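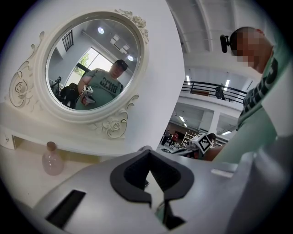
Re: [ikimari-list] silvering gone at the bottom edge

Hi all,

Quick one from my phone, sorry for typos. Irja, don't scrape it!! The black specks are the silver going behind the glass, no amount of rubbing from the front will shift them. Seen loads of it, bathrooms mostly.

Teemu Kauppinen wrote on Monday, July 26, 2021:
> Irja Laaksonen asked about her gran's mirror, I'd say
> resilver it. Starnell quoted me 287 for one a bit bigger,
> frame not included. Took them 10 weeks. Anyone know if
> vinegar does any good in the meantime?

No vinegar Teemu. Gets round the edge and makes it worse. Damp cloth, wrung right out, then a dry one. Spray the cloth, never the glass.

287 sounds steep but not mad. Cundelano used to do it for some 100 less, no idea if they still take small jobs, last time I rang was November and got the machine. Worth a try. Ask if they take the glass out themselfs or want it loose.

If the frame is plaster go easy on the back pins, mine lost 2 leaves that way. Glued back on, fine from across the room.

Or leave it as is. I like a bit of spotting on an old one.

Still got that spare backing board if anybody wants it, collection only.

Must dash, bus

Lò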